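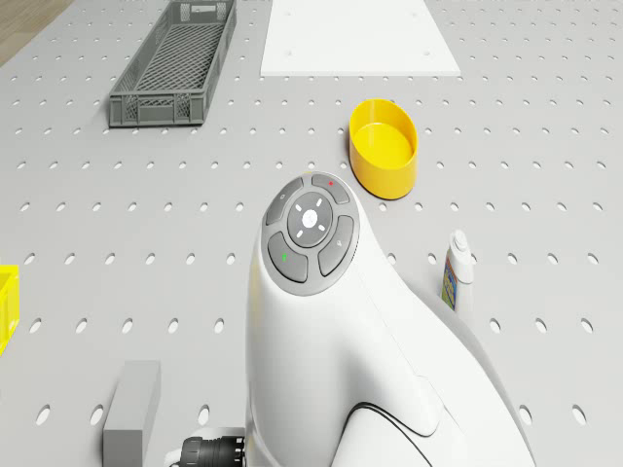 What the Tilberg Ledgers Leave Out

Border histories like to count. The ledgers kept at the Tilberg crossing record 560 households passing from Umside to the Prelitz side in one December, and most writers on the partition of the district stop there. I think the number is sound and the use made of it is poor.

A household was entered under one name, usually the oldest man's. Widows traveling with a brother's family vanish into his line. So do lodgers, farmhands and children taken in along the road. The Hepburn interviews, 133 of them, were recorded 40 years later and cover many of the same families. They give the missing people back, along with what they carried and who refused them a bed.

Historians object that memory drifts. It does, and a clerk writing by lamp at four in the morning drifts too. Both sources need checking against each other, line by line. At present the ledgers are indexed and the tapes are not. The archive has 470 pages of typed transcript with no list of place names, so a reader looking for one village has to read all of it.

The next grant should pay for that index before it pays for another monument at the crossing.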